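Sourdough starter gone quiet after a move, is it worth saving?
Posted in Kitchen and Baking

We moved to Colwood in March and my starter hasn't been the same. It used to double by lunchtime and now it gives me a few sad bubbles and a layer of grey liquid on top. Same flour, same jar. The new kitchen is colder and the tap water smells a bit like a pool. Do I bin it or keep feeding? I've got a soft spot for it, so be gentle.
Tawfik

Badside
Bin it and start over, flour is cheap. Mine was going in a week.

Halano
Please don't bin it! The grey liquid is only hooch, it means the starter is hungry. Pour it off or stir it in, either is fine. Fill a jug with tap water the night before and leave it on the counter with no lid, which helps with the smell if your town uses plain chlorine (it won't do much for chloramine, so ask the council or use filtered). If you see pink or orange streaks, or fuzz, that's different and it does have to go.
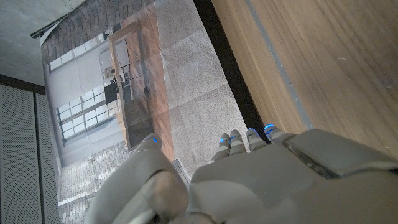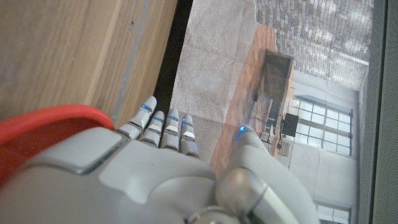
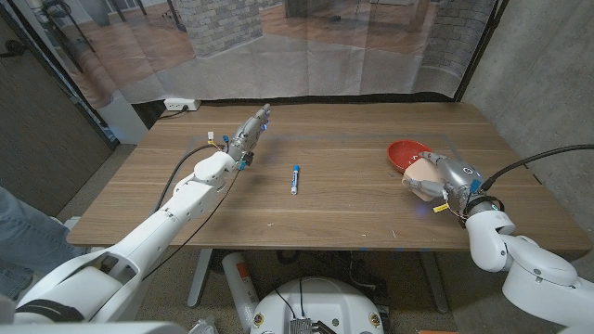
Chia-jung Yip

Oh, I love a sleepy starter, they're so satisfying to bring back! I'm with Halano, keep it. Cold is your main trouble, I reckon. Mine sulks every winter until I put it in the oven with just the light on – do check how warm yours gets, and stick a note on the door so the oven doesn't get turned on with the jar inside.

Then feed it properly. Keep a spoonful, throw the rest into pancakes, and give that spoonful a good big feed of flour and water, with a bit of wholemeal or rye mixed in. Rye is magic, it really gets things moving. Do that morning and evening for 3 days before you judge it. You want it thick, like muffin batter, so the bubbles have something to push against. A rubber band around the jar at the starting level tells you far more than staring at it does (though I stare at mine as well).

Once it doubles within 6 hours a few feeds in a row, bake something forgiving. Focaccia is perfect, loads of olive oil and flaky salt, and it's still delicious if the rise is a bit modest. Let us know how you go!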